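Visit report: Plodik public accommodations open house

The civil rights office in Plodik opened its intake and mediation rooms to the public on Sunday at 10. Most visitors were small business owners. The subject was the local public accommodations rule and how it treats custom work.

Staff first went through intake. A complaint goes on a six-page form and is sorted as either a refusal of service or a refusal of a particular message. The second group goes to a separate reviewer. A business has 28 days to answer in writing, and the penalty can be up to $2000 per finding.

The next stop was a file display with two closed cases. In one, Millix, a print shop, declined to print a slogan for a church group but offered the same group blank stock. The complaint was dismissed. In the other, Arnaud, a rental hall, turned down a booking after learning the customer's religion. That one ended in a settlement. The staff attorney said the line between the two was whether the shop would have sold the same item to a different customer.

Mediation is optional and takes place before any hearing. Statements made there stay out of the record.

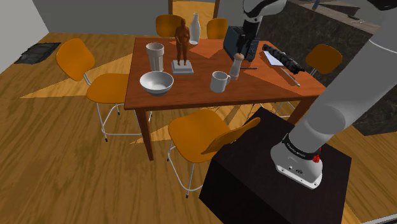
A visitor from Nondow asked whether a caterer who only delivers food is speaking at all, and said the rule should list covered trades by name. The attorney replied that a list had been drafted and dropped, as too many trades do both standard and custom work. Written comments on the rule are open until December.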